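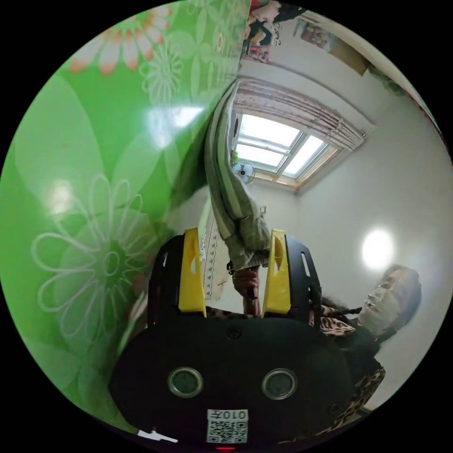
Why does the sobriety counter in the Lorkier app go back to zero when I change phones?
The counter is stored on the phone until you link it to an account, so a new phone starts from nothing. Link the account on the old phone first, under Settings, then sign in on the new one.

Ticket status: Closed, then reopened, then closed again
Opened: 17 February 2021
Product: Lorkier recovery companion, Android
Category: Counter / check-ins

Reported problem
Got a new phone. Signed in. The app congratulated me on my first day sober, with confetti. I was on day 200. I would like my days back, and I could live without the confetti.

Support, first reply
Sorry about that. Your recovery date is whatever it was yesterday, whatever the app thinks. Do you still have the old phone, and does it turn on?

Customer
It turns on. The screen is cracked on one side, the side with the Settings button.

Support
Turn the phone sideways and the button moves to the other corner. Then:
Settings > Account > Link this device
Enter the email you used on the new phone
Leave the app open on Wi-Fi until the sync bar is gone

Customer
Sync bar stopped at about 15 percent. Waited through dinner. Same.

Support
Which Wi-Fi is it on? We've seen this with Nistex routers when the family filter is on. The filter sees the word "alcohol" in the journal entries and blocks the upload.

Customer
It's a Nistex. So the filter was protecting me from my own diary. Turned it off, bar finished in 2 minutes. Journal is back and so are the meeting notes. Counter still says day one.

Support
The new phone wrote its own start date when you first signed in, and the newer date wins. That's a bug and it has been logged. For now, tap and hold the number, choose Edit start date, and put in the old one. It will ask whether you had a slip. Choose "No, correcting an error."

Customer
Done. Day 200. It gave me the confetti again, which I will allow this time.

Reopened by customer
My evening check-in text now comes twice, 20 minutes apart. One "How are you doing tonight?" is kind. The second one feels like it didn't believe me.

Support
Both phones are still signed up for reminders. On the old one, go to Reminders and switch off Evening check-in, or just sign out there. Your journal stays on the account either way.

Customer
Signed out on the old phone. One text last night. Fine to close.

Internal note
Start date bug passed to the app team. Router filter added to the help page. Please also change the question about slips so it isn't the first thing people see after a failed sync.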